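About Us

Badanier is a laundry and folding service based in Proltham. We opened in September with 3 regular customers and now look after washing for homes, guest houses and small clinics across Proltham and Civley. Last year we returned 1,147 bags.

What we do

We wash, dry, fold and pack. Customers can book the full service or send us clean washing to be folded only. Whites are kept apart from colours from collection to delivery, and every order stays in its own numbered bag.

Folding

Garments are laid flat and the sides are turned in before the length is folded. Creases are smoothed out by hand pressure, and anything that will not lie straight is opened up and started again.

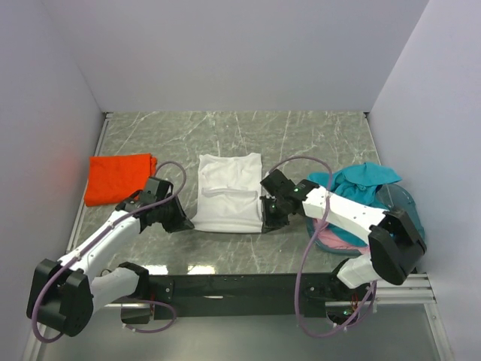 A white garment on the folding table, sides partly turned in.

Shirts and tops are folded to one width so that they stack evenly on a shelf. Towels and cloths are folded to the size the customer asks for. If you have no preference we use our standard fold, which fits most cupboards. Hangers are available on request.
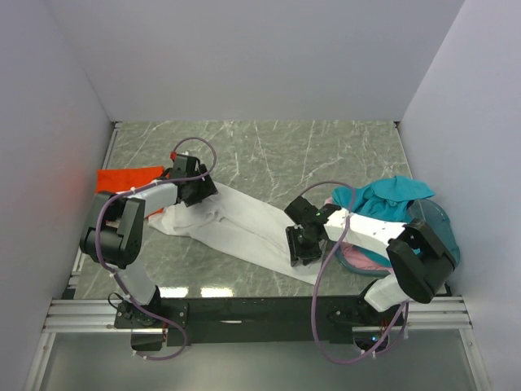
Collection and delivery

We collect within 5 miles of our unit on the Usmani estate. Orders of up to 68 items are normally returned the next working day. Larger orders are agreed in advance.

Page last updated 22 Feb 2021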